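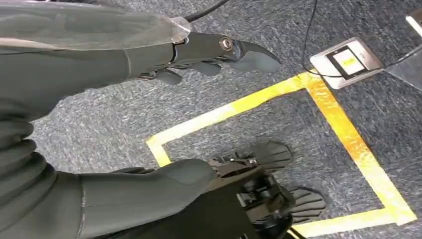
*The Tundik carpet in Godisness, a fine mix of grey, blue and white fibres.*

**FOR IMMEDIATE RELEASE**

# Heltholm adds Godisness to Tundik carpet range

Flooring supplier Heltholm will begin selling Godisness, a new speckled colourway in its Tundik commercial carpet range, in October. The carpet combines grey, blue and white fibres and is intended for offices, libraries, workshops and training rooms.

Godisness is the first new colour in the Tundik range since Heltholm moved its showroom and cutting floor to Ballarat. It was developed after requests from building managers who wanted something between the plain charcoal and the plain navy already on offer.

"Plain dark carpet shows every bit of lint, and plain light carpet shows everything else," said Belmiro Guerreiro, product manager at Heltholm. "We kept the speckle small so the floor reads as a soft grey-blue from the doorway, and you only pick out the separate colours when you're standing over it."

The company trialled 27 colour blends before settling on the final mix. Early versions had more white in them and were dropped after staff walked on them in the showroom for a month. A greener blend was also considered and may be released later as a separate colour.

## First customer

The first large order has gone to Athumani, a property group that leases work space to small firms and community organisations. Athumani is laying Godisness through the upper level of its main building, a former wool store built in 1867. The ground floor will keep its existing boards.

Erick Were, who manages fit-outs for Athumani, said the old carpet upstairs was overdue for replacement and had been patched in several different shades over the years.

"Tenants sit on the floor, they wheel equipment across it, they drag tables about," Mr Were said. "We asked for one carpet we could use in every room up there so that we can swap a damaged piece without hunting for a match. The colour was the part we argued over. The blue won."

Work is being done room by room to keep the building open. Doors are being trimmed where needed, and the skirting will be repainted once the last of the carpet is down.

## Ordering and samples

Godisness will be available in tiles and on the roll, the same as the other Tundik colours. Customers who already have Tundik flooring can use the same adhesive and edge trims. Heltholm recommends ordering spare tiles with the original job – batches can vary slightly in shade – and storing them flat, out of direct sun.

Sample squares are free to architects, schools and building managers. The first 100 sample packs will be posted before the carpet goes on general sale. Customers should quote colour code 101 when ordering.

Regular vacuuming is the only routine care required. A full care sheet is supplied with each delivery.

**Media contact:** Belmiro Guerreiro, Heltholm, Ballarat showroom

**Trade enquiries:** Heltholm sales desk, 8.30 am to 4.30 pm

ENDS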